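Drisetti table cloth, red
Supplier: Wimulico. Item 2030-R. Page revised 2025-08-01.

Plain red cover for rectangular work and serving tables. Matt finish, 925 g as supplied, folded. The cloth hangs slightly over the edges and leaves the legs clear. 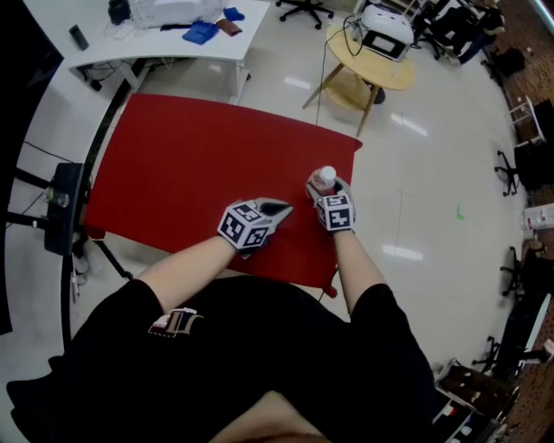

Tudor Cârstea: Does it slide when bottles are picked up and put down all day? Ours has been on since July and stays put, but the table is a heavy one.

The cloth is held by its own weight. On light tables fit four Deligiannis edge clips – sold separately, pack code 51. Small drinks bottles stand upright on it without a mat. 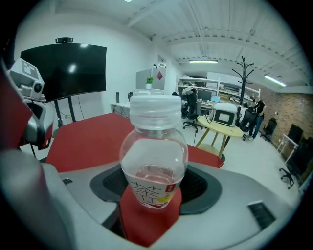

Wash at 40 degrees, separately for the first two washes. Do not bleach. Drying time on a line is about three hours. Iron on the reverse if creased – the face marks under a hot iron.
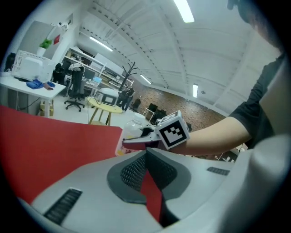 Photo: Mulside

Spare cloths are supplied singly, from the same dye lot where stock allows. Quote the item number when ordering.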